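We went out to the Felen open day on 14th August, mostly for the drive, if I'm truthful, and partly because a neighbour had been in July and wouldn't stop talking about the dumplings. The old Predby row has 16 homes and six of them had their kitchens open to visitors, which is a lovely generous idea when you think about it. You wander in, you say hello, you get handed something to eat — and then you do it all over again next door!

I'd expected everything to be scrubbed and put away, the way I'd have done it (I'd have been up till midnight hiding the toaster). Thankfully they'd left things as they live with them. My favourite was the fourth one along, where the table had its checked cloth on and the snacks had clearly been got into, wrappers and all, with oranges sitting about among the jars and a cloth with flowers on it over the microwave. There were red paper decorations up on the wall and a plant spilling its leaves over a little wire rack. I could have sat down there for the afternoon.

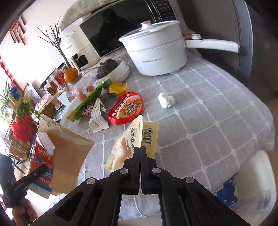
We stayed far too long and had to skip the last kitchen, which I'm still a bit cross about. Parking is on Stosen Road and fills up early, so go before lunch. Entry was a gold coin, and the tea stall takes cards. My colour-coded map was useless, by the way — just follow the smell of cooking.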